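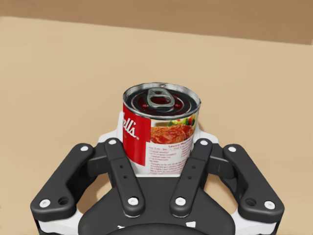 Soup can with a pull tab on the lid

Pull tab broke off, how to open the can now?
Posted by Maysoun Zoubi, Bornthorpe

I moved to a new apartment in March and I don't have a can opener yet. Yesterday the tab of my tomato soup broke in my fingers and the lid is still closed. I have a spoon, two table knives and a small screwdriver. Is there a safe way? I also wonder if I can heat the soup inside the can, because my only pot is small.

Līga Adomaitis
Please don't use the knife, it slips very easily. Take the spoon. Hold the can on the table with one hand and rub the tip of the spoon back and forth on the thin line near the rim. It needs some minutes, then the metal opens. The edge will be sharp, so use a towel. And do not heat it in the can, many are coated inside. Half now and half later is fine in a small pot.

Fadi Harb
just buy an opener, I paid 121 for mine in Ronwood and it still works

Yara Rizk
The spoon worked for me also, but it must be a strong one. My first spoon became bent.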